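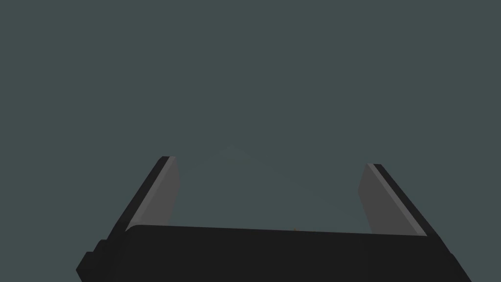 Wrist camera view in the simulator, jaws open.

Recording demonstrations in the Brukar simulator

This page covers recording teleoperated demonstrations for the Hladun table tasks. It assumes Brukar is installed and your headset and hand controllers are paired. If they aren't, do the setup page first.

Before you start

Open the Maltbridge room and load a table layout. Check that all three camera streams are running: one on the head and one on each wrist. A stream that has stopped will still show its last picture, so move each arm a little and watch for the view to change.

Set the recording rate once and leave it alone for the whole batch. We had to throw away 21 episodes in March after the rate was changed halfway through.

Recording an episode

1. Press Reset. The objects are placed again from the layout's random seed.
2. Type the instruction exactly as it appears in the task list, for example "put the tomato in the larger bowl". Don't reword it.
3. Open both grippers fully and press Record.
4. Move at a steady pace. Long pauses get learned along with everything else.
5. Let go of the object, move the arm clear, and wait for the counter to reach 3 before you press Stop. 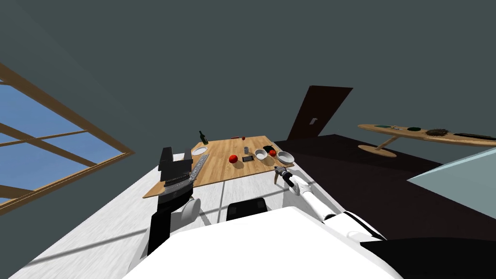
Does it matter which arm I use?
Use whichever arm is nearer to the object, unless the instruction names one. Passing things between hands makes a separate task and belongs in its own folder.

Keep the other arm still. If it drifts, stop and reset.

What to keep and what to delete

Keep an episode if the task was finished, even if the first grasp slipped and you had to try again. Recoveries are useful, and you should tag them "retry". Delete it if an object fell off the table, if tracking dropped out, or if you pressed Record before the grippers were open.

Play back every sixth episode from the wrist cameras as well as the head camera. A wrist view will often have no object in it while the arm is travelling. Only worry if the object is still missing when the fingers close.

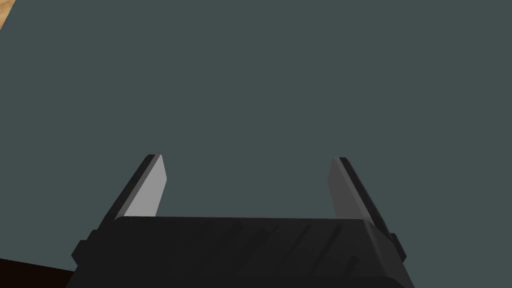
Larysa Zakharchenko
Data collection lead, Prallier

Naming and uploading

Each episode is saved to its own folder, with the task number first and your initials last. Don't rename the folders by hand. The upload script reads the task number from the name and skips anything it can't match.

Run the checker before you upload. It looks for missing camera files, gaps in the joint readings and empty instructions. Fix an empty instruction in the editor. Anything else should be recorded again.

A full batch is 231 episodes. Uploads of over 6 GB are split into parts, so leave the window open until the last part is marked done. The server is down for backups on Sunday and won't accept anything then.

Questions about the checker go to Svitlana Tkachenko. Include the folder name and the error line.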